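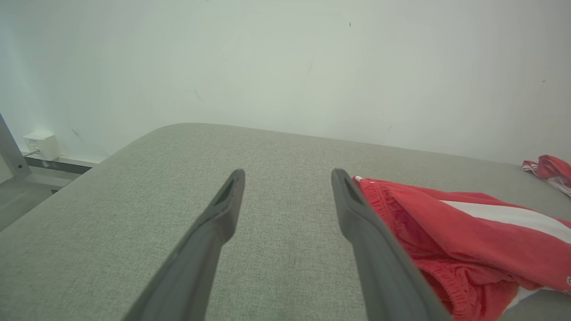 Woven upholstery fabric, pale greenish gray.

Household Textiles, Week 4
What "hard-wearing" means on a fabric label
Notes by Lærke Hedegaard
Tuesday, February 15, 2022

Bring these notes to the workshop. The reading from last week (fiber types, blends, yarn twist) is assumed. If you missed it, read it first or the part on pilling will make little sense.

1. The rub count

Most upholstery fabric sold to the public comes with a number attached, and the number is nearly always a rub count. A sample of the cloth is clamped in a machine and rubbed against a standard abrasive until something happens. The count at which that something happens goes on the swatch card.

The two methods you will meet are Martindale and Wyzenbeek. In the Martindale test a small disc of the fabric is rubbed against a wool cloth in a pattern that keeps changing direction. In the Wyzenbeek test a strip of the fabric is held under tension while an abrasive is rubbed back and forth over it, along the warp on one set of strips and along the weft on another. The first result is given in cycles or rubs, the second in double rubs.

People will tell you there is a conversion between the two. I have seen three or four such tables in trade brochures and they do not agree with one another. The motions are different and the abrasives can be different too, so a cloth can do well on one and badly on the other. Treat any conversion table as decoration.

Then there is the matter of the end point. "Until something happens" can mean broken yarns, a visible change of shade, or a set number of rubs with no failure, at which point the lab simply stopped the machine. A swatch card rarely says which. Two fabrics with the same number on the card may have been stopped for quite different reasons.

2. What the number leaves out

Suppose the count was done well and reported fairly. You still know only how a clean, flat, new piece of cloth stood up to one kind of rubbing. Sofas fail in other ways, and in my experience they fail in those ways first.

Seam slippage. The yarns slide apart next to the stitching and a gap opens, though no yarn has broken. Loose weaves and smooth filament yarns are the usual victims. There is a separate test for this and it is seldom quoted to shoppers.

Pilling. Loose fiber ends work up to the surface and tangle into balls. A strong synthetic in the blend can make it worse: the weak fibers would let the pill drop off, and the strong ones hold it on. A fabric can have a splendid rub count and look shabby in its first winter.

Fading. Light does this, and rubbing has nothing to do with it. Pale grays and greens are often sold as safe choices in a sunny room. Sometimes they are. A pale color made from a mix of dyes can shift in hue when one dye goes faster than the others, and a slightly pink gray is a common result.

Soiling. Body oil on arms and headrests holds grit, and grit cuts fiber. The laboratory sample has no oil on it.

Stretch and bagging. A seat cover that has grown will wrinkle, and the wrinkles then take all the wear along their ridges. Much of this is the fault of the foam and the cutting, and the cloth gets the blame.

3. A card taken apart

Preben Bisgaard lent me his folder of swatch cards from the years he bought cloth for Fendgate, and we will pass it around on the day. Please keep the cards in their sleeves. The one I want you to look at closely is the Hafþórsson card, a plain weave in a wool and polyester blend. It makes the following statements.

"Suitable for heavy domestic use." A category, and categories are set by whoever prints the card unless a standard is named. None is named.

"Tested to the highest requirements." Whose? For what? This sentence could be printed on a paper bag.

"Natural wool blend." The composition line on the back gives wool as 20 percent. The statement is true, and I would still call it misleading.

"Treated with Kindent for lasting stain protection." See the next section.

"Professional cleaning recommended." Recommended and required are different words. If a cover shrinks in a home wash, expect the seller to read the first as if it were the second.

Preben's own view is kinder than mine. He holds that buyers in the trade never read the phrases anyway, they handle the cloth and ask for the test report, and that the card was written for people in a showroom. I accept that. It leaves the people in the showroom with the phrases, though, and they are the ones paying.

4. Finishes, and the word "lasting"

A stain-resistant finish changes how liquid behaves on the surface. A drop beads up for a while and you can blot it. That much is easy to show in a shop, with a glass of water and a clean sample, and shops love showing it.

What the water trick leaves open:

Oil. Some finishes repel water well and oil poorly. Salad dressing is a better test than water, and I have yet to be offered it.

Wear. A finish sits on the fiber surface, which is the part that gets rubbed. Ask whether the repellency was measured before or after abrasion. If the seller doesn't know, assume before.

Cleaning. Detergent residue can cancel a finish almost completely. Some finishes come back with heat, some don't.

The Kindent leaflet claims protection "for years of family life." The only figure in it is a trial of 2345 households, of whom most were "satisfied or very satisfied." It does not say with what, or after how long, or whether any household had an untreated sofa to compare. Without that last group the trial tells you that people mostly like a sofa they have just bought - which we could have guessed.

Wastora sells a spray version for use at home. I have no test results for it, good or bad, so I will say only that evenness is hard to get from a can and that you should try the underside of a cushion first.

5. Looking at cloth yourself

You can learn a fair amount with your hands and a cheap magnifier. None of the following is a proper test and you should not write it up as one.

Hold it up to a window. Pinholes of light across the whole piece mean an open weave, and you should think about seams.

Pull it on the bias, let go, and watch how it settles.

Scratch it firmly with a thumbnail, both ways. If the yarns move and stay moved, be careful.

Rub a white cotton handkerchief on it, dry and then damp. Color on the handkerchief will end up on somebody's pants, or the other way around with dark denim on a pale seat, so try that too.

Fold it sharply, face out. On a printed fabric you may see the ground color crack through. On a yarn-dyed one you shouldn't.

Look at the back. Many upholstery fabrics have a coating there, and it can be doing much of the work of holding a poor weave together. Coatings are no sin. I would just like to know.

6. For the workshop

Each pair will get two swatches with their cards. Write down every claim on the card, and beside each one write what you would need to see before you believed it. Leave the line blank if the claim can't be checked at all. Last September's group had around 19 blank lines between them by the end of the hour and argued over most of those, so allow time.

Then do the hand checks in section 5 and note where they disagree with the card. A disagreement doesn't make the card wrong. Your thumbnail has no calibration certificate either.

Hand in one sheet per pair. Spelling won't be marked. Unsupported adjectives will be.

Reading for next week: the chapter on foams and fillings, up to the part on fire behavior.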